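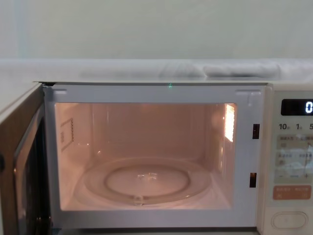 Please just tell us which button is defrost and how to clean the thing without breaking it, read one of the comment cards returned to Wemard Housing in June. Several others asked for the same in different words.

Wemard Housing Publishes Plain-English Microwave Guide for Shared Kitchens

Tuesday, October 29, 2019
By Wemard Housing Communications Office

PLARKDEN - Wemard Housing today released a printed guide to using and cleaning the countertop microwaves in its shared kitchens. The guide covers 107 kitchens in the Plarkden and Vergara buildings. A first printing of 3,000 copies will be handed out at the front desks starting this week, and one laminated copy will hang in each kitchen.

The guide follows a survey of residents in June. Wemard received 1,133 completed cards. Of those, 178 named the microwave as the item in the kitchen they were least sure how to use. The oven came in ahead of the range hood and the dishwasher.

Many of the ovens have control panels labeled in Chinese. Residents who do not read Chinese told Wemard that they used one or two buttons they had learned by trial and left the rest alone. The guide gives an English reading for each label, printed next to the original characters so the two can be matched by eye.

The quick-time labels under the display come first. The one marked 10秒 is ten seconds, 1分 is one minute and 5分 is five minutes. Below them is a button with two readings: 微波火力 is microwave power and 智能解冻 is smart defrost. The next button down is marked 微波手调, for manual microwave settings, and 美食菜单, for the food menu.

The guide does not replace the maker's manual. Panels differ from one model to another, and the building office will print a separate sheet for any oven that does not match.
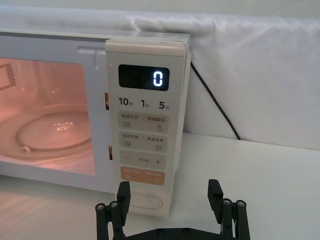 Cleaning Between Visits

Wemard's cleaning contractor, Adari Services, wipes down the shared kitchens on a set schedule. The microwaves get a full cleaning at each visit. Residents asked what they should do in between, and the second half of the guide answers that.

For everyday spills, the steps are short. Unplug the oven and let the glass plate cool. Lift the plate out and wash it in the sink with dish soap. Take out the roller ring and wipe it, along with the floor underneath. Wipe the walls with a soft damp cloth, then go over them with a dry one. Put the ring back first and set the plate on top of it, making sure it sits level.

Steel wool and oven cleaner should stay out of the cavity. Both can damage the finish. For dried-on food, the guide suggests heating a cup of water with a slice of lemon, leaving the door shut for five minutes afterward, and then wiping - the steam does most of the work.

The front of the oven needs attention too. Crumbs and grease on the flat border around the opening can keep the door from closing well, and the latch slots on the right side of that border are easy to miss. They should be wiped on the outside only.
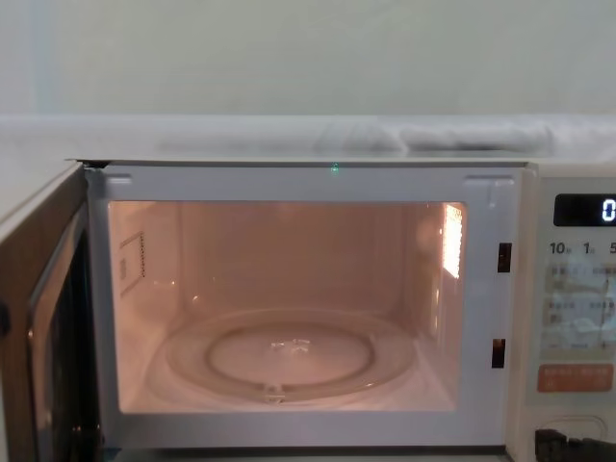

Nothing should be pushed into the slots, including cotton swabs and paper towels. If a door does not catch, residents should stop using the oven, unplug it and call the building office. The same goes for a cracked plate, a loose door or a smell of burning. Adari will collect the oven and leave a replacement.

Vents on the inside walls should be wiped lightly, with no spray aimed at them. Cloth covers kept on top of an oven should be washed with the kitchen linens and must not hang over any outside vent. Residents are asked to remove the cover before a long cooking time.

The guide also sets one house rule. Food is to be covered when it is heated, using a microwave-safe lid or a paper towel. Lids will be stocked in the Vergara kitchens first and in Plarkden after that.

Copies are free. Large-print copies and a Spanish edition can be requested at either front desk. Comments on the guide may be left in the box by the mail room, and corrections will go into the next printing.

Recent News

Laundry Room Hours Extended at Vergara
New Shelf Labels for Plarkden Pantries
Window Repairs: What to Expect This Fall
Results of the June Kitchen Survey
How to Report a Broken Appliance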